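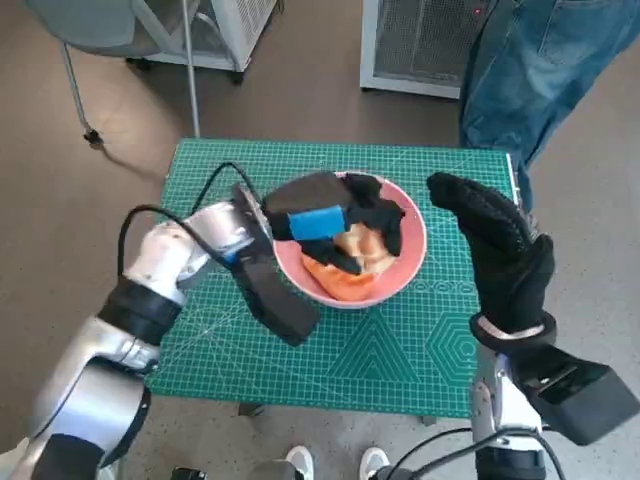
Iida Rautiainen reckons a cutting mat is wasted on a table that small, and that I should've gone for the big one and been done with it.

Iida, I love you, but the big one was dearer than the table! And I measured. The small table is the only thing that gets pulled out from the wall without moving everything else first, so the mat has to live on the small table.

Anyway, since a few of you asked -- this is the thread about getting the mending and the toy food sorted in the same month (January, never again).

Rule one: everything goes in a bowl. I had been using a tray and things slid off it every time I turned around. A bowl with a bit of a lip keeps scraps where you put them. Mine's pink and I'm very attached to it.

Rule two: if it's been in the bowl for two weeks it's a rag. I am terrible at rule two.

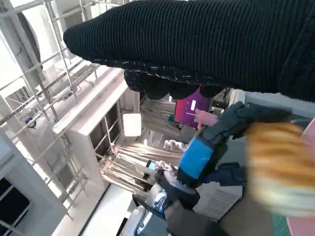 Dark knits are the worst to mend. I can do a button or a hem on pretty much any colour you hand me, but give me black ribbing at four in the afternoon and I may as well be sewing with my eyes shut. I do those by the window before lunch now, or they wait.

Also if there's a fancy edge, tack it down first with something bright. I use whatever orange thread is left over. Pull it out at the end and you've kept your scallops where they were.

Someone asked about thread. I bought a mixed box from Szalai, $15, and it's fine! The grey snaps a bit. The black and the cream have been good and I've nearly finished both. I wouldn't use it on jeans.

The Brevari needles everyone raves about, I couldn't get on with. The eye's tiny. Could be my glasses (it's probably my glasses). 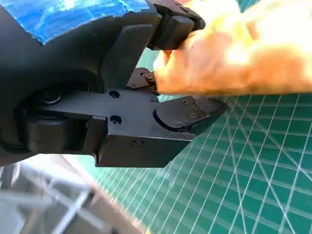
Right, toy food. The niece and nephew's bakery shop has been running since last winter and the stock is a disgrace -- bits under the couch, bits in my gumboots. My mum found a bun in the letterbox.

So I've been washing the whole lot, 11 pieces at a go, in warm water with a drop of dish soap, then lining them up on a towel overnight. Do squeeze them out if they're the soft kind. Mine held a shocking amount of water and one went a bit funky at Celdale when we took them on holiday in a zip bag. Lesson learned.

Somebody in the replies paid 600 for a full play kitchen with a till. No judgement, but my lot are serving customers off an upturned box and doing a roaring trade.
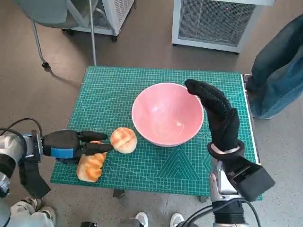
Bread is what I'm keeping, whatever else goes to the Skernuvberg toy swap. It gets played with more than the cakes and the fruit put together. The round one with the crisscross top is my favourite, it looks like a melon pan and I want to eat it every time I see it. The long yellow one with the orange stripes is next to it on the mat, and the bowl's empty, so I can have a proper go at deciding who's staying.

If anyone has a spare toy croissant going, sing out. Ours went missing in the car.

Next up is the button tin. Please send biscuits.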